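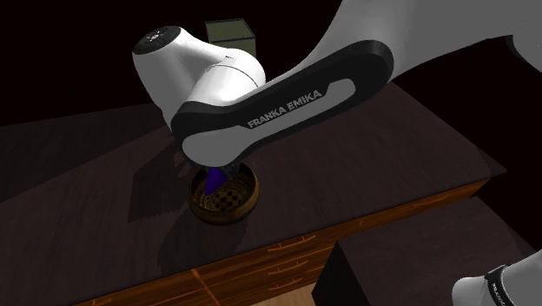

How long does the Wesier hand grinder take to do enough coffee for two people?

A little over two minutes on a medium setting, which for me is one song on the kitchen radio and a bit of the next.

I bought mine in November to replace an old electric blade thing that sounded like a lawnmower and gave me half powder, half gravel. I've used it every morning apart from holidays, and I still look forward to it, which is a silly thing to say about a grinder, but there you go!

The first thing I noticed was how smoothly the handle turns. My sister-in-law Johanna has a cheaper one that catches on light roasts, and you end up wrestling it against your hip. The Wesier just keeps going. Even with the hard little beans I get from Storkodetti (their lightest roast, I'm hooked) it never jammed once I learned to start slowly.

The grind is lovely and even. For a French press I go to the coarse end and get hardly any sludge in the bottom of the cup. For a moka pot I come in 700 clicks... no, kidding, but there are a lot of clicks, and the numbers on the dial are tiny. I put a dab of nail polish at my two favorite spots and haven't squinted since. Espresso is the weak point. It will go fine enough, but your arm will know about it, and I wouldn't buy it for that.

Cleaning is easy. The burr lifts out without tools, you brush it off, and it goes back in only one way. Don't lose the little spring washer. Mine rolled under the stove and I spent an evening on the floor with a flashlight and a ruler.

A few gripes. The lid is a tight fit and gets tighter in cold weather. The catch cup holds enough for two big mugs and no more, so when Burgi and Jonas come for breakfast I have to grind twice. And the carry bag is thin, so I keep the grinder in an old wool sock when we go camping.

I paid 100 for it, shipping included, and I'd pay it again tomorrow. If you make one or two cups at a time and like a quiet kitchen, go for it. If you're feeding a crowd, get an electric one with decent burrs and keep this for weekends away.

Posted 18/09/2023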